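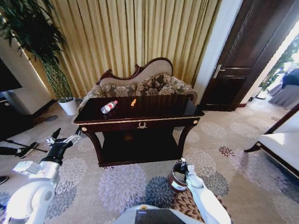
One reviewer objected that a fee rule tested only under steady load says little about a ledger whose traffic arrives in bursts. We agree with the objection, and the runs in this section use bursty load throughout.

4.2 Fee behavior under bursty load

The test network, Mirkeck, ran 200 validator nodes with a fixed block limit of 975 transactions. Transactions were issued by Flinico, a load generator that replays a schedule of wallet requests. Each schedule alternates between quiet periods, in which blocks are partly filled, and bursts, in which demand exceeds the block limit. All wallets start with the same balance and use the same bidding rule. 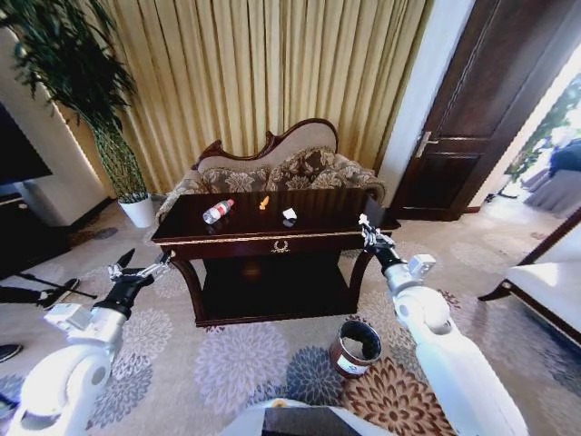

The base fee is updated once per block from the fill level of the previous block. Under the original rule, the fee continues to rise for several blocks after a burst has ended, as the pending pool still holds transactions that were priced during the burst. Wallets that join late in the burst therefore pay more than wallets that join at its peak. The Hakala rule replaces the single-block input with a mean over the last 3 blocks and limits the size of each downward step.

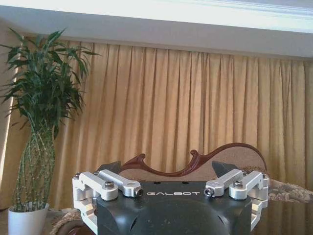
Figure 3. Gripper housing and finger assemblies.

We measured two quantities per run: the highest base fee reached and the delay between submission and inclusion. Of the 975 places in a block, the Hakala rule left fewer unused in the period right after a burst, and the mean fill settled at 877. The highest base fee was lower than under the original rule in every schedule we tried. Delay for low bids grew slightly, and we did not try to correct for it.
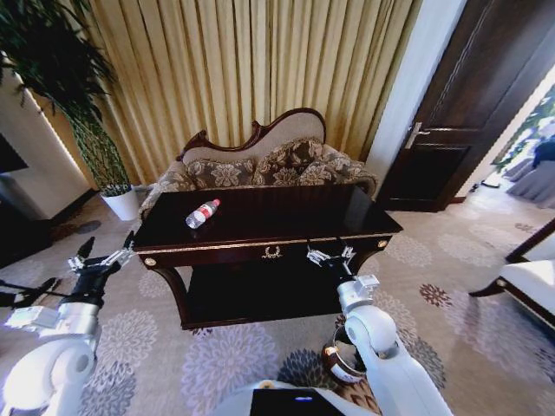

A second effect concerns replacement transactions. When a wallet raises its bid on a pending transfer, both versions can sit in the pools of different nodes until one is included. Only the included version counts toward the fill level, so replacements do not enter the fee update directly. They do take up pool space, and nodes with small pools dropped valid low bids during the longest bursts. Pool size was held constant in the runs reported above. Its effect on the fee is treated in Section 4.3.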